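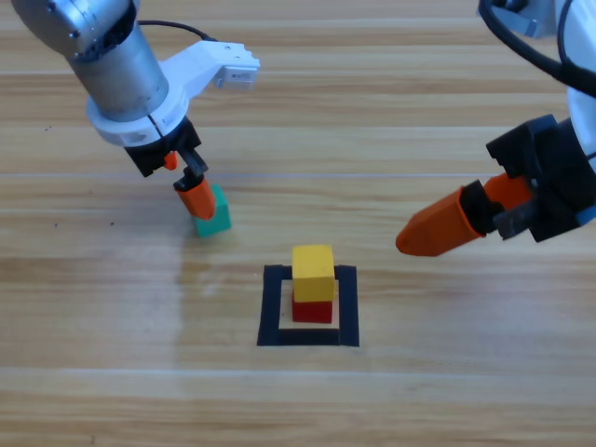
October 17, 2020
Two-arm cell, Otwood shop, bench 2

Cube stacking, continued. Target is three cubes inside the taped square, order red, yellow, green from the table up. Left arm places. Right arm only steadies the stack during the third placement and otherwise parks to the right of the square with its fingers open.

Changes before running:

Left gripper: reprinted the long orange finger. The old one had a crack at the pin hole. New part is 88 mm from pin to tip, same as the drawing. Re-zeroed the jaw after fitting.

Right gripper: no hardware change. Close speed cut by half in the Zorkero config. It was slapping the stack.

Tape: relaid the square with black tape. Corners measured and typed in by hand for now. Monique Pons wants them picked up by the vision script so we can move the square without editing anything. Agreed, but it waits until November.

Runs: nine full attempts, four complete stacks. The five failures were all on the third cube. Three were left gripper contacts where one finger touched the green cube first and turned it before the other finger closed. The other two were collisions between the left housing and the right finger on approach.

The early contact looks like a centering error. Jaw midpoint read 1,256 counts after re-zero, but the offset file still has the value for the old finger. I changed the part and didn't change the file. Corrected at the end of the session, not yet tested.

For the collisions, the right arm's steady pose is too far over the square. Pull it back along its own axis and raise the wrist slightly. Do this with the left arm powered down.

Cable on the left arm: the loop over the silver link needs another clip. It still has slack to catch on at full reach.

To do:
- rerun with corrected offset, same cube order
- new steady pose, save under a new name, keep the old one
- order more orange filament from Plinorham, the spool is nearly out
- ask Ayele for the pin stock drawing

Power off at the wall, both arms.

2 comments
0 shares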